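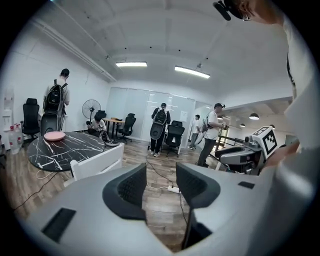
Costis office set — README

Short notes, will tidy up later.

What it is
Pictures and clips of ordinary office rooms. Chairs, bags, cables on the floor, bottles, lamps, people standing about or walking through. Collected at Zurard and Baird, a smaller batch from Funura. No staging, rooms left as they were that day.

Counts
1,928 clips total
1,510 with room labels done
264 held back for testing, don't train on these
rest still waiting on labels

Folders
rooms/ — one folder per room, clips inside
labels/ — one text file per clip, same name
lists/ — train, test, todo

Labels
Plain words, lower case. "office chair" not "desk chair". Power strips get their own label, cables go under "cable" even when plugged into one. Backpack is "bag" whether worn or on the floor. Hanging lamps and ceiling panels are seperate. Bottles: one label, don't bother with cap color.
Floor type is in the room file, not per clip.

Known problems
- Funura room names changed in July, old names still in some label files
- bright ceiling lights wash out a few of the Baird clips
- thin cables get missed a lot, esp. on dark floors
- wall dispensers were labeled "box" early on, mostly fixed
- two rooms at Zurard share a folder, split is on the list

Use
Research and teaching only. Faces are blurred in the release copy, tell us if you find one that isnt and we'll pull the clip. Please don't repost the full set, link to it.

Next
Finish the labels, then add kitchens and hallways. Aiming for 2,000 clips before the next release.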